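Lista de revisión antes de enviar un boletín por correo
Sturell — Marketing y contenidos
Versión del 29 de agosto de 2022

Esta lista se rellena antes de programar cualquier envío a la base de clientes. Rellenar significa leer el punto, comprobarlo y marcarlo, en ese orden. Los comentarios son nuestros y proceden casi todos de envíos que salieron mal.

Campaña: ____________
Responsable del envío: ____________
Segunda persona que revisa (no vale la misma con otra sesión abierta): ____________

1. Lista de destinatarios

[ ] El segmento elegido es el que figura en la hoja de campaña.
Comentario: en el desplegable conviven «Clientes activos», «Clientes activos 2» y «Clientes activos BUENO». El bueno es el 2. Estamos en ello.

[ ] Están excluidas las bajas, incluidas las que llegaron por teléfono o contestando al propio boletín.
Comentario: quien responde «dejen de escribirme» se ha dado de baja, aunque no haya pulsado el enlace. Se pasa a mano a la lista de exclusión el mismo día.

[ ] Nadie recibe más de dos correos nuestros en la misma semana, contando los automáticos.

[ ] Los contactos importados de una feria tienen el consentimiento anotado.
Comentario: una tarjeta de visita dentro de una pecera no es un consentimiento. Es una tarjeta dentro de una pecera.

2. Asunto y remitente

[ ] El asunto se entiende sin abrir el correo.

[ ] El asunto no lleva mayúsculas sostenidas ni más de un signo de exclamación.
Comentario: la cuenta de Zevormont pidió tres exclamaciones y una sirena. Se quedó en una exclamación, tras una reunión más larga que el propio correo.

[ ] El texto de previsualización está escrito.
Comentario: si se deja vacío, el programa coge lo primero que encuentra, y lo primero que encuentra es «Si no ve bien este mensaje, pulse aquí». Con eso recibimos a los suscriptores durante todo un trimestre.

[ ] La dirección de respuesta existe y alguien la lee.

3. Campos personalizados

[ ] Todos los campos tienen un valor alternativo para cuando falta el dato.
Comentario: en octubre, unos 100 clientes de Saliba recibieron un cariñoso «Hola, {NOMBRE}». Contestaron 13. Uno firmó como {APELLIDO} y sigue siendo nuestro suscriptor favorito.

[ ] El nombre de pila se ha limpiado de cargos, iniciales y notas internas.
Comentario: el comercial que escribió «ojo, regatea» en el campo de nombre ya sabe por qué lo decimos. 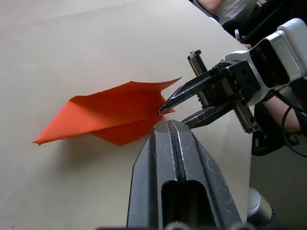

[ ] El tratamiento de tú o de usted es el mismo de principio a fin, pie legal incluido.
Comentario: tutear en el saludo y volver al usted al hablar de precios produce un efecto raro, como de camarero que trae la cuenta.

[ ] Las recomendaciones de producto no incluyen lo que el cliente acaba de comprar.
Comentario: salvo consumibles. A quien compró un colchón en Jikov no le urge otro colchón.

4. Contenido y enlaces

[ ] Se han pulsado todos los enlaces, uno por uno, desde el correo de prueba.
Comentario: pasar el ratón por encima no es pulsar.

[ ] Ningún enlace lleva a la web de pruebas.

[ ] Precios, plazos y códigos de descuento coinciden con lo publicado en la tienda.

[ ] El código de descuento caduca cuando decimos que caduca.
Comentario: el código PRUEBA10 estuvo activo bastante más de lo previsto. Circula todavía por un foro, con agradecimientos.

[ ] El correo se entiende con las imágenes desactivadas.

[ ] El enlace de baja funciona y se lee sin lupa. Gris claro sobre blanco no se admite, por elegante que quede.

5. Pruebas y programación

[ ] Se ha enviado una prueba a un móvil y a un ordenador, y se han abierto las dos.

[ ] La fecha y la hora son las acordadas, con la zona horaria de los destinatarios.

[ ] No hay otro envío programado para el mismo segmento en las 10 horas anteriores.

[ ] La segunda persona ha dado el visto bueno por escrito.
Comentario: un pulgar en el chat sirve si está en el mensaje de la campaña. El pulgar que alguien puso en la foto de la paella no autorizaba nada.

6. Después del envío

[ ] Se han mirado los rebotes y retirado las direcciones que no existen.

[ ] Se han leído las respuestas — también las desagradables, que suelen traer más información.

[ ] Si hubo un error, se ha avisado a la cuenta antes de que llame ella.
Comentario: el correo de disculpa pasa también por esta lista. Ya mandamos uno con el enlace roto.

Observaciones: ________________________

Puntos sin marcar y motivo («íbamos con prisa» ya está registrado, pongan otro): ________________________

Guardar la hoja en la carpeta de la campaña con la fecha del envío en el nombre.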